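Équipement

Robots de manipulation : le prix d'achat ne fait pas le budget

Les établissements qui s'équipent pour la première fois d'un bras robotisé abordent le plus souvent la dépense par le devis du constructeur. L'exercice budgétaire conduit chez Drurnent, conditionneur de fruits, montre les limites de cette méthode. Sur l'enveloppe arrêtée en mars, le bras et sa pince ne représentaient que 40 % du total. Le reste se partageait entre l'intégration, la mise en conformité du poste, la formation et les pièces d'usure.

La direction avait d'abord consulté 3 fournisseurs. Gukivance proposait une location avec maintenance comprise, Govindasamy une vente assortie d'une garantie prolongée. Brinside, le troisième, facturait séparément chaque intervention sur site. Les offres, présentées selon des périmètres différents, ne pouvaient être comparées en l'état. Il a fallu établir une grille commune de 17 postes de dépense — de l'alimentation électrique à la reprise du matériel en fin de contrat — et demander à chacun de la remplir.

Deux lignes ont particulièrement retenu l'attention. La première concerne les doigts de préhension, dont le remplacement relève du fonctionnement et ne peut être imputé à l'investissement initial. La seconde porte sur le temps d'essai. Un fruit à la peau lisse, de forme irrégulière, n'appelle pas les mêmes réglages qu'une pièce aux faces planes, et ces heures de mise au point figurent rarement dans les propositions commerciales.

Le cahier des charges prévoit donc une période probatoire de 7 semaines, sur une table quadrillée, avant tout engagement définitif. Le paiement du solde y est subordonné.
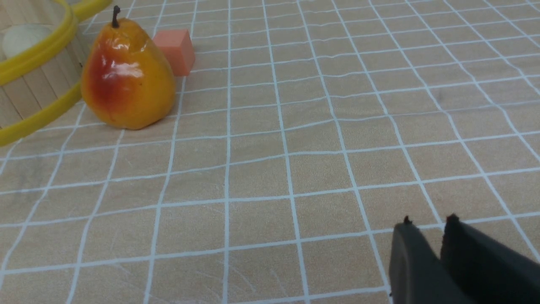 Govindasamy fait valoir qu'une telle clause reporte sur le vendeur un risque que l'acheteur est seul à maîtriser, puisqu'il choisit les produits soumis à l'essai, et demande que leur liste soit annexée au contrat dès la signature. La demande a été retenue. Les parties sont également convenues que toute modification de cette liste ouvrirait droit à un avenant chiffré.

Reste la question de l'amortissement. Le service financier de Drurnent a écarté la location, jugée trop onéreuse au-delà de la troisième année, et a inscrit une provision distincte pour les mises à jour logicielles. La décision d'achat sera soumise au prochain conseil, accompagnée de la grille complétée et du calendrier des versements.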